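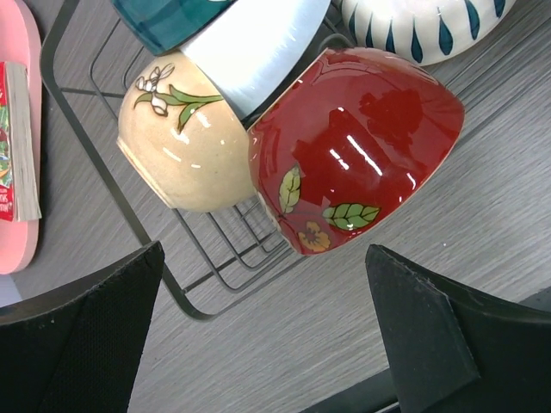

Stock Keeping for Small Shops
Notes for week 2, Adjoa Quartey

Last week we spoke about buying. Today the subject is what happens after the goods arrive, and how to know if they leave again.

Stock turnover

Turnover tells us how many times in a year the shop sells its average stock. To find it in pieces, divide the pieces sold in the year by the average number of pieces held. Accountants prefer to do it with money (cost of goods sold, divided by average stock at cost). Both ways are accepted in this course, but please do not mix them in one calculation.

Our case is Lammers, a household goods shop in Clovton. It sold 3,112 pieces in one year and held on average 263. The turnover is therefore nearly 12, or one full change of stock each month. On paper this is a healthy shop.

Slow stock

The average hides something. When the owner went through the shelves in December, she found 76 pieces which had not moved since the previous winter. This is more than a quarter of the average stock. The fast goods – tea towels, candles, cheap glasses – were carrying the slow ones, and the money in the slow ones could not be used for anything else.

For this reason we calculate turnover for each group of goods separately. The groups should be few and easy to understand. Lammers used tableware, textiles, small furniture, and books and paper.
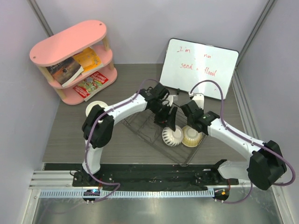
Figure 2. Small pink shelf unit with three tiers, holding books.

Small furniture needs a special word. It takes much floor space for each piece, so a low turnover can be acceptable if the margin is high. Compare it by margin per square foot and not only by pieces. We will return to this when we read the Dillov case.

What to do with slow stock

First check that the customer can find it. Goods on the lowest shelf or behind the door are often slow only for this reason. Then try a new price, one time, and write down the day of the change. Several small reductions teach regular customers to wait. If nothing is sold after one season, clear the goods and do not order them again.

For Friday: read the Filto chapter on reorder points, and bring a calculator.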